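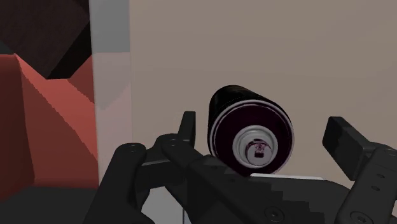
A black spray can on its side, with the metal valve cup at the top end.

Stodia Says "Empty" Spray Cans Are Rarely Empty, and Questions the Labels That Say Otherwise

Household survey finds wide gap between what the can promises and what goes in the bin

CONALMONT – Stodia, the independent household products testing group, today released the results of its August survey of used spray cans, and the group is not impressed. Of 1,258 cans handed in by Conalmont residents as finished, 238 still held enough product to spray for five seconds or longer once the nozzle was cleaned or swapped.

The cans covered paint, furniture polish, hair products, lubricants and air fresheners. All had been described by their owners as empty. Stodia weighed each one, tested the nozzle and then compared the result with the net weight printed on the label.

"We keep hearing that modern valves get every last drop out," said Onni Kiiskinen, head of testing at Stodia. "Maybe they do on a good day in a lab. People don't store their cans in a lab. They leave them in the garage with paint drying in the nozzle, and then they buy another one."

Clogged nozzles were the most common fault. In 123 of the cans that still worked, a rinse or a replacement nozzle was all it took. The rest had a mix of problems, including bent dip tubes and actuators that no longer sat straight on the valve. Stodia did not open any cans and warns residents not to try.

The group also takes issue with the phrase "sprays at any angle," which it found on a number of labels. Cans with an ordinary dip tube work best upright. Held upside down, many let out propellant with little or no product, and once the propellant is gone, whatever is left stays in the can. Kiiskinen said the claim may be true for certain valve designs but that shoppers have no way to tell from the shelf which design they are buying.

"If a company wants to print it, we would like to see the test behind it," he said. "We wrote to ask. We got some very nice brochures back."

Among the brands in the survey, Ernier furniture polish and Partanen spray enamel were handed in most often. Ernier told Stodia that its instructions are "clear and complete." Stodia notes that those instructions are printed in type so small that several testers needed a magnifying glass, and that the line on clearing the nozzle comes after the recycling symbol, where few people will look for it. Partanen said it is reviewing its label and gave no date.

Stodia is equally doubtful about the new wave of "easy recycle" stickers. A steel or aluminum can may well be recyclable, but many local programs accept spray cans only when they are fully empty, and some do not accept them at all. A sticker on the can does not change what the local program will take. Residents should check with their own hauler before putting any can in the bin, and cans that still hold product should go to a household hazardous waste drop-off.

The survey has limits. Cans were handed in by people who chose to take part, and Stodia makes no claim that the same share would turn up in other towns. A second round is planned, with 2,573 households invited.

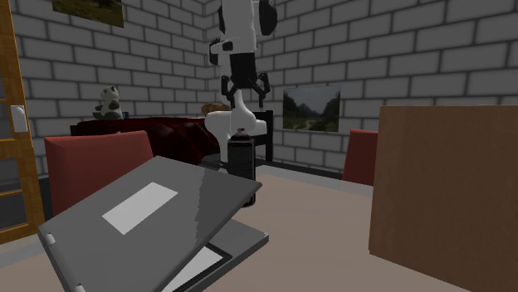 What Stodia Is Asking For

The group wants nozzle care instructions moved to the front of the label, in type a person can read at arm's length. It wants "any angle" claims dropped unless the maker publishes its test method. It also wants recycling stickers to say plainly that local rules differ.

None of this would cost much, in the group's view. Stodia has sent the requests to Ernier, Partanen and the other makers in the survey, and will publish any replies in full.

Advice for Residents

Shake the can for as long as the label says. After using spray paint, check the directions for clearing the nozzle, which for many brands means turning the can over and spraying briefly until only gas comes out. Wipe the nozzle before the cap goes back on. Never poke a pin into the valve, puncture a can or leave one near heat.

About Stodia

Stodia tests everyday household goods and publishes its findings free of charge. It accepts no advertising and buys all new products it tests at retail price. The full survey tables are available on request from the Stodia press desk in Conalmont.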